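Kaltico opens orders for its hand-held gripper kit

Broddale, Thursday. I've been wanting to write this one since April! Kaltico is now taking orders for the Tesau, our two-handed gripper kit for people who teach robots by doing the job themselves. You pick up a gripper in each hand, you do the task, and the recording goes off to train your robot arm. I'm Gudrun Bakke, I look after the product here, and I've had a pair on my desk for so long that my tea has to live on the windowsill.

We wanted something you could use at an ordinary table in an ordinary office, with whatever happens to be lying on it. A booklet, a small box, a binder clip, a roll of tape: that sort of thing makes for good practice, and paper is a lot trickier than people expect.
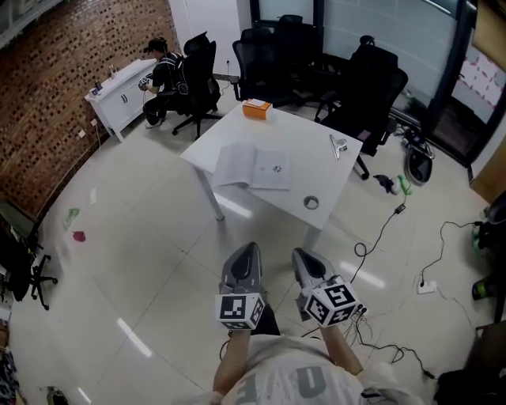
Tesau grippers in both hands at the table, marker cubes at the front.

Each kit has a left and a right gripper, the marker cubes, cables and a padded carry case. A gripper weighs 225 grams without its cable, and our testers have been doing 50-minute sessions before asking for a break (I manage rather less, but I do talk with my hands). The fingertips are black rubber with a fine dotted texture on the inner faces, and they're the bit I'm proudest of. Zdislava Kuruc, our design lead, went through 54 versions of them and still keeps the early ones in a drawer.

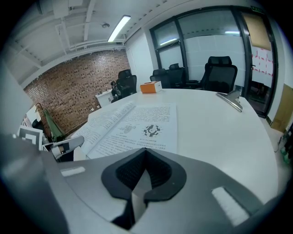 Page last changed: Thursday, 16:40

The first batch is 185 kits, and they'll go out from our Broddale workshop in the order people sign up. Nigam, our recording software, comes with every kit, and you can put it on as many machines as you like. Spare fingertips are sold in pairs and you can swap them yourself with the little key in the case.

If you'd like to try a pair before ordering, ring the workshop and ask for me or Zdislava. We're happy to book you a table for the morning, and do bring your own awkward objects!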